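Dot Sheets at the Table: Your Questions

Updated Thursday, August 15, 2019

Aarti Semwal gets most of these by email. She is not easily impressed by paper activities, and her answers reflect that.

What do I need?
Two sheets of white paper, a dark marker and a flat table. Ludari sells a preprinted pad of dot sheets. I have used it, and I can't say it did anything plain printer paper didn't.

Why two sheets and not one big one?
Big paper is expensive and curls. Two sheets side by side give you a long strip to draw across. The claim that a wide page "opens up thinking" is one I've heard a lot and never seen backed up. It does give elbows more room.

Do the sheets have to line up perfectly?
No. If one sits a little higher than the other, leave it. People waste a lot of time nudging paper.

How many dots should I put down?
Fewer than you think. A sheet with 24 dots looks generous and mostly gets scribbled on. Keep them small, in loose columns, and don't bother with a ruler.
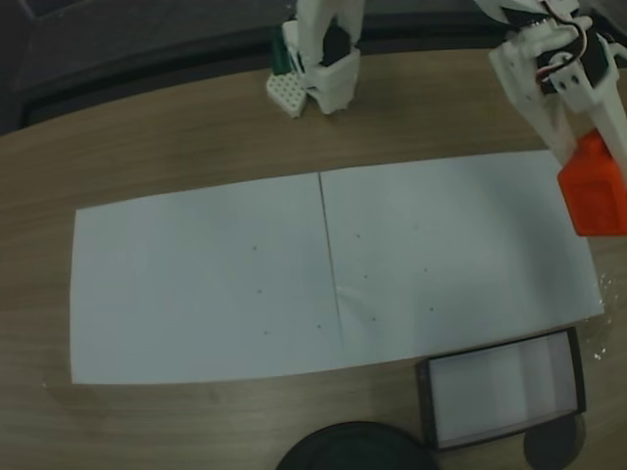
Two sheets end to end on the wood tabletop, with dots on both sides of the seam.

Should the dots be split evenly between the sheets?
I don't see why. Put more on one side if you like. Lines that have to cross the seam are the harder ones to draw, so leave at least a few dots on each sheet.

Is tape worth it?
Sometimes. Clear tape holds the join but can leave a shiny patch, and some markers skid on it. Try a short piece first. The Eslow "no-show" tape shows.

Does this improve handwriting?
I doubt it, at least by itself. Anju Bajpai ran it at her table for 7 weeks starting in April and thinks pencil grip got better. Maybe so. Those same kids were also writing every day.

What age is it for?
The pads say 4 and up. Adults seem to like it just as much, which makes me wonder about the label.

Can I reuse the sheets?
Turn them over, if the ink hasn't gone through. Laminating costs more than the paper ever will.

My table has a strong grain. Will it show in the lines?
With a pencil, it can. Slip another sheet underneath or switch to a marker.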